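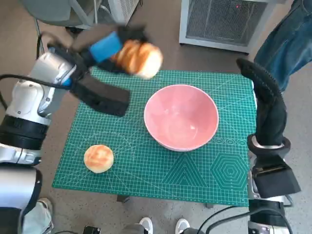 A bun and the pink bowl on the green mat, small table.

December 13, 2015

Sunday in the workshop and I'm very pleased with the bun corner! The green cutting mat was Jade's idea and it's a lovely thing to work on. The white grid gives us something to line up against, and the circles and hexagons in the middle are handy for saying where a bun was set down without hunting for a ruler. Jade Mellor wants the same mat for the Roscombe table, so I've put 2 more on the Tindall order.

The pink bowl stays. Kauko Hirvonen thought the glossy inside would be a nuisance under the lights, and yes, it does throw a shine back off the wall, but the pale pink sets off the brown tops so well that I'd hate to swap it for something dull. White rim is easy to pick out too.

Buns: golden on top, paler round the edges, which helps when you want to know which way up one is. Wonderful shape, nice and round.

To do:
- wipe mat with a barely damp cloth, no hot water (it'll warp)
- ask Kauko if the Posuron box has a second bowl, any colour
- crumbs!! brush before packing up
- write up bun sizes in the April sheet, page 86

Next go is rolls with seeds on, if the bakery has them. Can't wait to see what those do to the grid lines.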